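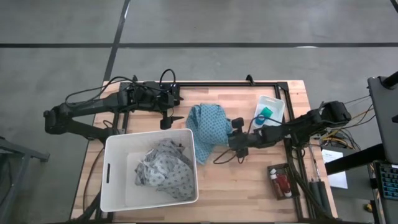
Light blue cloth, small dark dots, butcher-block top.

Stoltow Ferro Rod Fire Starter Review

By Iida Nurmi
Tuesday, October 11, 2022

I bought the Stoltow rod in January to replace a gas lighter that quit on me every time the temperature dropped. It has started most of our campfires and nearly all of our backyard fires this year, so I feel ready to say what it does well and what it doesn't.

You get a thick black rod with a plastic handle, a steel scraper and a length of orange cord tying the two together. New rods come with a dark coating. Scrape that off one side before you judge the thing, or you'll get a few weak sparks and think you wasted your money. I did this on the back step and it took a couple of minutes.

After that the sparks are big and hot. Dry birch bark scraped to fuzz usually catches on the second or third strike. Cotton balls with petroleum jelly catch right away. Plain newspaper is a poor choice and I've stopped trying. Hold the scraper still over the tinder and pull the rod back toward you – if you push the scraper forward, you'll knock your pile apart.

The scraper is the weak part. One edge was sharp and the other was rounded off from the factory, and it is too small to hold in gloves. I now use the spine of an old pocket knife. The cord is also short. Tomás Egan, who camps with us, cut his off the first night and keeps the pieces in separate pockets.

The package says 1,000 strikes. I haven't kept track, but the rod is only a little thinner on one side. It got rained on in a canoe and sparked fine once I wiped it down. There is some dull gray spotting near the handle from storing it damp.

Compared with the Flosar rod I had before, the Stoltow throws more sparks and has a better handle. The Flosar came with a much better scraper. If they cost the same I'd still pick the Stoltow and bring my own knife.

Keep matches in the bag too. With cold hands and wet wood, a flame that lasts a few seconds is easier to work with than a spark.

Rating: 4 out of 5

Related reviews
Flosar Windproof Lighter
Hokdale Folding Fire Pit
Waterproof Match Cases Compared

Contact | Copyright 2022 | Back to top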